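Visit to the Brekell works, Irulton

Members' report, 21st July

The Brekell site at Irulton makes felt-covered balls for clubs and schools, and also supplies bare rubber cores to other firms. It opens to outside parties once a year. The visit lasted most of the morning and took in the mixing room, the press line, the covering shop and the test room, in that order. 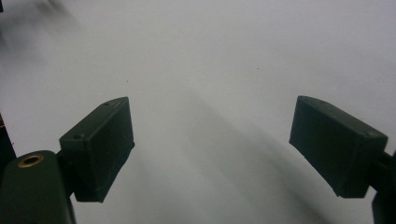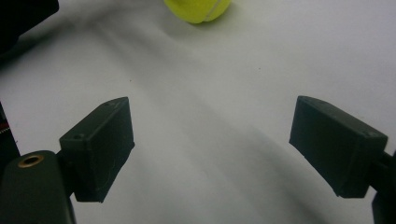 Pale surfaces, and in the second picture the lower part of a ball with its seam.

Rubber arrives in bales and is cut down before mixing. The compound contains natural rubber, clay filler, sulphur and a small amount of zinc oxide. Batches rest overnight on racks before they go to the extruder, which cuts them into plugs. Plug weight is checked at the start of each batch and again after any change of die.

The plugs are pressed into half-shells. Susteck supplied the present moulds, which replaced an older set in June. Each plate gives 253 half-shells, joined by a thin sheet of waste that is trimmed off and ground for use in floor matting. The edges are then roughened and coated with adhesive. Two halves are brought together in a second press, under compressed air, so that the pressure is sealed inside the core as the joint cures. The press hall was loud and we were given ear defenders at the door.

Covering took up the longest part of the tour. The felt comes in rolls, is backed with adhesive and is stamped into dumb-bell shapes, two to a ball. The cut edges are dipped in a white solution, and this forms the visible seam once the ball has been cured. The stamping pattern is nested to reduce offcuts, but a fair amount of felt is still lost between the shapes. After curing, the balls are tumbled in steam to raise the nap.

The test room is kept at a steady temperature and the balls are left there for a day before measurement. Bounce, weight, diameter and deformation under load are recorded. One rig fires a ball at a steel plate up to 500 times and logs the change in rebound. The Nyanda grade, a pressureless ball intended for practice use, is tested on the same rig to a different limit. It has a thicker wall and felt stiff to the touch.

Finished stock is packed in the next building. The line was set for cartons of 368 on the day, for a bulk order. Smaller orders go into tubes, which are sealed under pressure on a separate machine that was stopped for cleaning.

Parking is on the north side of the site. Closed shoes are required and bags must be left at the gatehouse. The stairs to the test room are steep and there is no lift.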